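Two-Arm Pan Station, Simulation Walkthrough: Inspection Checklist with Comments
Carnside kitchen line, station 24
Checklist held by Teresa Górecki, line safety. Comments are signed by whoever made them.

This list covers the two-arm station that will take over pan placing on the Carnside line. It is worked through in the Clutia simulation first and then again on the floor before anyone is put on shift beside the arms. Mark each item OK, OPEN or N/A. An OPEN item needs a name against it.
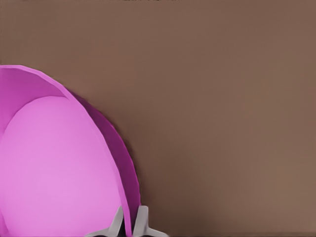 Last changed: Saturday, 3:40 p.m., by G. Jenkins

Section A. Work surface

A1. Table clear of everything except the pans in use. OK.

A2. Pan colors stand out from the table under the line lighting. OPEN, Koskela.
Comment (Saimi Koskela): Pink on brown is easy to see on the screen. The render has soft light and no glare, and the line has the strip lights over the pass. Check again on the floor.

A3. Pans empty at the start of the cycle. OK.

A4. Table edge free of anything that can catch a sleeve or apron. OPEN, Ezzat.
Comment (Essam Ezzat): There is a small white plate on the front edge in the model. If the real table has it, I want the corners covered. People lean there.

Section B. Arms and grippers

B1. Each arm holds its pan by the handle. OK.

B2. Both pans resting on the table before any person reaches in. OK for the pose checked.
Comment (Renata Michalski): This has to be a rule on the floor too. With the old way of working you could take a pan from the next person in mid-air. Nobody takes a pan from an arm.

B3. Clear space between the two pans. OK.

B4. Cables behind the bases kept out of the working area. OPEN, Jenkins.
Comment (Gwion Jenkins): The coiled cables lie across the back of the table. Fine for the arms, bad for whoever wipes down. Ask Skomico for clips or a cover.

B5. Status lights on the arms can be seen from the operator position. OPEN, Jenkins.
Comment (Gwion Jenkins): I can find the blue ones in the model. What we don't have is a sheet saying what each state means. Teresa to hold sign-off until there is one on the wall.

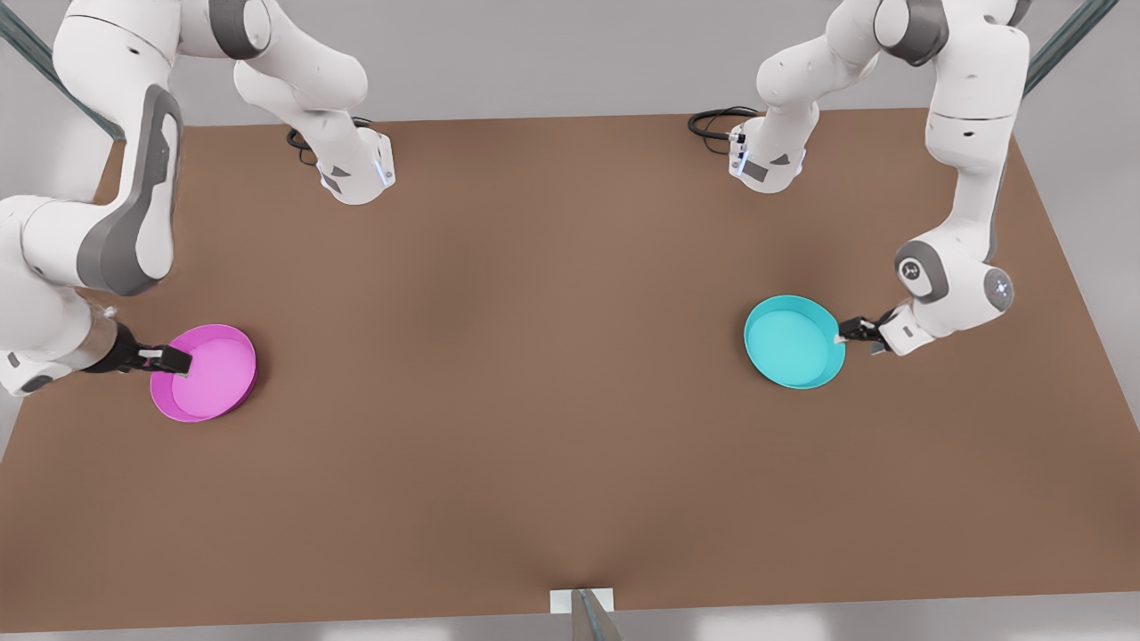

Station 24, both arms with a pan each, seen across the table. Items A1, B1, B3 and B4.

Section C. People at the station

C1. Operator position marked on the floor. OPEN, Ezzat.
Comment (Essam Ezzat): Two of us used to stand at this table, side by side. Now it is one person in front, and that person mostly watches. The mark needs to be far enough back that you can't rest your hands on the table out of habit. I did it myself the first time I tried the mock-up.

C2. Stop button within reach from the marked position, either hand. OPEN, Górecki.

C3. Job sheet rewritten for the new duties. OK.
Comment (Renata Michalski): Sheet 1138 replaces the old one. Lifting is out. Checking handles, clearing faults and calling the stop are in. The pay grade question went to the Sorensen office in April and is still there — please don't tell people it is settled.

C4. Breaks reviewed. OPEN, Michalski.
Comment (Saimi Koskela): Watching is tiring in a different way from lifting. My shoulders will be glad of the change, but I lost track after a while in the trial. I would like us to swap between this station and packing during the shift. Essam agrees.

C5. Everyone on the station trained in the stop and restart steps. OPEN, Górecki. 3 people still to do.

Section D. Close views

D1. Rim of the pan visible in the close view. OK for the part in view.

D2. Gripper fingers clear of the rim before closing. OPEN, Jenkins.
Comment (Gwion Jenkins): The close view only gets the tips of the fingers, so don't pass this one from a single still. Step through the whole approach in run 3557 and write down where you stopped it.

D3. No contents or loose item inside the pan. OK for the part in view.
Comment (Teresa Górecki): The close view misses a good part of the pan. On the floor the operator looks from the front as well. I don't want the screen to become the only check.
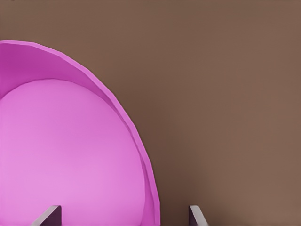

Close view for D1 to D3. Pink pan, finger tips at bottom.

Section E. Handover

E1. Fault log kept at the station, on paper. OK.

E2. Outgoing operator tells the incoming one about every stop, including the short ones. OPEN, Koskela.
Comment (Saimi Koskela): We leave the short ones out because the arms start again and it feels like nothing happened. Put a column for them in the log.

E3. Cleaning done with the arms stopped and locked. OPEN, Ezzat.
Comment (Essam Ezzat): The night cleaners have not been shown the lock yet. They need the same training as us, at a time when they are here.

Open items go to Teresa Górecki. The floor walkthrough will be booked when B5, C2 and E3 are closed.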